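## 5. Setting up the mood diary

This section is for the person who will use Vatitum every day, and for the nurse or family member who helps at the beginning. It explains how to make the first diary, how to choose the rating scale, and how to share entries with a clinic. The program must already be installed (see section 2).

**Caution:** Vatitum is a diary. It does not make a diagnosis and it does not tell you to change your medicine. If you have thoughts of hurting yourself, close the program and call your local emergency number or your crisis contact.

### 5.1 Create the diary

1. Open Vatitum and choose **New diary**.
2. Write a name for the diary. The name can be seen on the start screen, so please do not use a diagnosis as the name.
3. Choose a code with 6 digits. The clinic can't read this code and can't recover it for you.
4. Write the code a second time and press **Save**.
5. Choose the time for the daily reminder. Most people take the evening, but if you work at night you should take the hour after your main sleep.

**Note:** The reminder shows only the word "Diary" on a locked phone. If you want no text at all, go to **Settings > Reminder > Silent**. 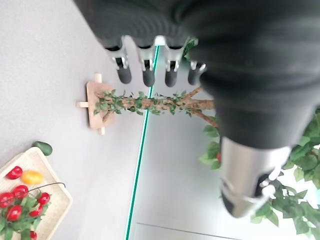 ### 5.2 Choose the rating scale

Two scales are available. You can change between them later, but the old entries stay in the scale in which they were made, and the chart will show a gray line at the day of the change.

1. Open **Settings > Scale**.
2. Choose **Simple** if you want to rate only low mood. It goes from 0 to 5.
3. Choose **Two-sided** if you have both low and high periods. The middle of the line is your usual mood, the left side is low and the right side is high.
4. Press **Describe my scale** and write a few words for each end. Use your own words, for example "I stay in bed and do not answer the phone" or "I start many projects and sleep little".
5. Ask a person who knows you well to read the words, if this is comfortable for you.

The words for the high end are often difficult to write when you feel low. In this case leave the box empty and come back to it at the next visit – the scale works also without them. 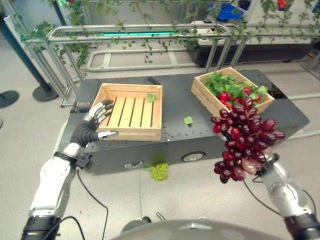
### 5.3 Add sleep, medicine and notes

1. On the diary page, press the plus sign.
2. Under **Sleep**, enter the hour when you went to bed and the hour when you got up. Short naps go in the note, not here.
3. Under **Medicine**, mark each dose as *taken*, *late* or *missed*. A missed dose is not reported to anybody unless sharing is on.
4. Under **Note**, write what you like. One note can have up to 342 characters.
5. Press **Done**. The entry can be corrected until midnight of the next day.

**Note:** If you miss a day, leave it empty. Please do not fill many days from memory, because the chart will then look more regular than your mood really was.

**Caution:** Do not enter a new dose in the medicine list before your doctor has confirmed it. The list is copied to the visit report exactly as you wrote it.

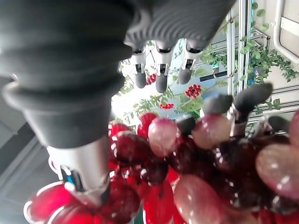
### 5.4 Share the diary with your clinic

Sharing is off when the diary is new. You decide when it starts and you can stop it on any day.

1. Ask the clinic for its connection word. It is printed on the appointment letter.
2. Open **Settings > Sharing** and enter the word.
3. Choose what the clinic can see: ratings, sleep, medicine, notes. Each has its own switch.
4. Press **Preview**. The screen shows the same page that your nurse will see.
5. Press **Start sharing**.

To stop, open the same page and press **Stop sharing**. Pages which the clinic has already printed or saved can't be taken back from here.

**Caution:** Shared entries are read at visits only. Do not use the note field to ask for urgent help.

Text of this section: Dzintra Ramanauskas. Checked by Jaruwan Kaewmanee, 08/06/2018. For printing the visit report, continue with section 6.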